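The Tub Room at Cevholm, in Pictures

Welcome, and thank you for stopping by! I promised to put a few notes up once the bath corner was in order, and of course it took me until March to sit down and do it (Veikko Saarinen has been very patient with me). If you have visited before, you'll know that bathtubs are my weakness, and that I can talk about faucets for longer than most people would like.

The white tub is the one everybody asks about, and I can see why. It stands on its own, big and glossy, with a rim wide enough to take all the fittings, and I do love matte black against all that white. Uriel Escobar wanted chrome to begin with, and we went back and forth over it for most of a Monday before he came around.
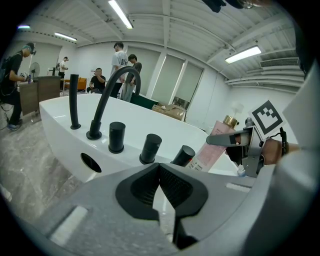
Bottles are the next thing, and I could go on. I like a bit of color near a bath, something pink and something gold if possible, and I don't believe in hiding it all away in a cabinet. Give the rim a wipe with a soft cloth when you tidy, lift things up instead of sliding them, and the shine will keep for years. Darcy MacPherson swears by a drop of dish soap in warm water, and I have come over to her side.

We keep the walls white and the lights bright, so you can judge a finish properly before you take it home. Bring your tile sample, bring your towels, bring your mother if she has opinions! We open at 12, and you're welcome to stay as long as you like.

Recent galleries
Mirrors and Shelves from Vuseo
Helmut Kohlhase's Little Guest Bath
Baek Basins, Large and Small
A Morning with the Zaren Tile Samples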